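A debt collector called me in November over 14 dollars. The bill was from Zarnden, a phone company I had left in good standing, or so I thought. It was a final charge mailed to my old address in Trunville. By the time I heard about it, the account had been sold to Ikex and my credit score was down 100 points.

I paid the same day. The score stayed where it was.

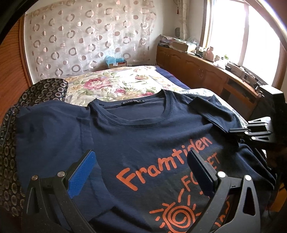
Small final bills should not go to collections without a real attempt to reach the customer. Zarnden had my email, my new phone number and my bank details. Stores manage this kind of thing fine. I once ordered a navy T-shirt with "Framtiden" printed in orange-red across the chest, underpaid the shipping, and got an email about it within the hour. A phone company can do the same.

My neighbor Jadwiga Jasińska disagrees. She says a debt is a debt and I should have checked my last statement. She has a point, and I did owe the money. But the penalty is out of proportion. A paid collection can follow a person for years, and a landlord or car lender looking at the report may never ask how big it was.

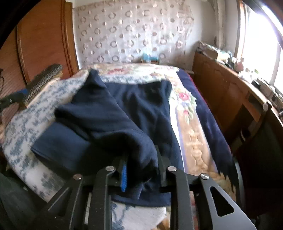 I would set a floor. Nothing under 100 dollars should be reported until the company has tried 3 times, by more than one method, and kept a record of each try. If it can't show the record, the entry comes off.

Ikex did agree to remove mine, after two letters and 20 minutes on hold. Keep copies of everything you send.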